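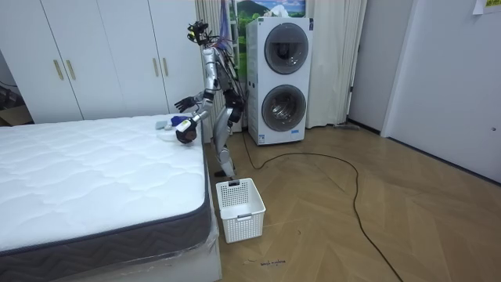 Bare mattress, cloth near the lower hand, basket on the floor.

Teleop demos for cloth pickup: how many before the policy stops pawing at the mattress?

kelpie_drive wrote:
We're collecting laundry demos on a full humanoid, operator in a headset, for the Mahawong task set. Task is pick up a small cloth from the bed corner and drop it in the basket. 61 episodes so far. The policy trained on those reaches the right area, closes early and comes up with nothing. Grasp height error is mostly in z. White cloth on a white quilted surface probably isn't helping. Is this a data volume problem or a data quality problem?

torque_budget wrote:
Volume. 61 is nothing for cloth. On Pleltell we had 1153 before the grasp phase settled, and that was with a fixed base. You've got legs adding torso sway on top of it.

servo_nana wrote:
Disagree. Look at your operator first. With no force feedback, people press the hand down until the mattress stops them, then close. The recorded command ends up well below the surface and the depth depends on who was driving. Plot commanded z against measured z at closure and colour it by operator.

kelpie_drive wrote:
Did that. 2 operators, two clear clusters. Commanded z differs by 3 cm between them.

servo_nana wrote:
There's your problem. Train on measured pose, or have one person redo the lot.

torque_budget wrote:
Measured pose throws away the contact force. With a soft surface you need the command to sit under it or the fingers skate over the cloth. We tried it on Pleltell and went back to commands within a week.

mudguard7 wrote:
Could you skip teleop for the grasp and do it kinaesthetically? Back-drive the arm, put the hand where you want it, record the joints. We do that at Mindville for drawer handles and the variance is tiny.

servo_nana wrote:
Fine for a bench arm. On a standing biped you're pushing on the balance controller the whole time, and you've got a person's arms in every camera view.

mudguard7 wrote:
Fair point about the balance. You can mask the arms though.

kelpie_drive wrote:
Going with one operator, commanded z clamped to a fixed offset below the measured surface. Also swapping in the darker cloths from the Busik set for half the episodes. Will post closure plots when the retrain is done.

torque_budget wrote:
Vary the basket position as well. Ours memorised it and kept dropping onto bare floor when it was moved.

We use cookies to remember your login and measure forum traffic. By continuing to browse you agree to our cookie policy. Accept | Manage settings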